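Section 6. Tea point cell - start of shift

Applies to the two-arm cell in the Gendesside canteen. Read section 2 (stopping the arms) first if you haven't been trained. Revised Feb 14, 2019, replaces the October sheet.

What's changed for kitchen staff: you no longer lay out cups for the ten o'clock break by hand. You set the table up, start the cell, and keep an eye on it from the hatch. Washing up, refills and anything hot is still yours. Hours stay as they were, the time saved goes to the lunch counter.

6.1 Before you start

1. Arms parked, Tondov panel showing READY. If not, stop, ring 326.
2. Fresh brown paper on the table. Flat, no folds. Tape the back corners only.
3. Racks and cups on the paper, within reach of both arms.
4. Milk out of the fridge last. Cap screwed down tight.
5. Sleeves rolled, lanyards off, then step back behind the line.
6. Press START once. Pressing it twice cancels teh job.

Note: cups go in dry. Wet rims slip.
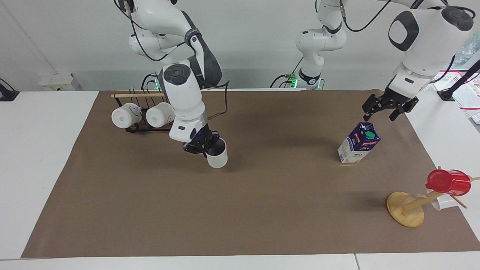

6.2 While it runs

First week on the new rota, most of the calls to Kovačević were people reaching in to help. Please don't. The two arms work separately and one may move while the other is busy - when the gripper has a white cup by the rim, as here, keep your hands away from the milk carton on the other side as well. A mug tree lying on its side with cups still on it gets left where it is untill you've pressed PAUSE and both arms have stopped. Then stand it up, check the cups for chips, step back, press RESUME.

CAUTION: PAUSE is not OFF. Arms stay powered. For spills, broken cups or anything under the paper, use the red stop and follow section 2.

6.3 If it stops by itself

1. Read the message on the panel. Write the code in the log.
2. Code 23 - dropped cup. Red stop, clear it, reset, START.
3. Any other code - leave it, ring 326.
4. Lay the cups out by hand if break is close. Same as before, trolley is by the Nasby fridge.

Note: stoppages are not counted against whoever is on shift. Log them all, even short ones, or the settings never get fixed.

Shutting down at end of shift: see section 7.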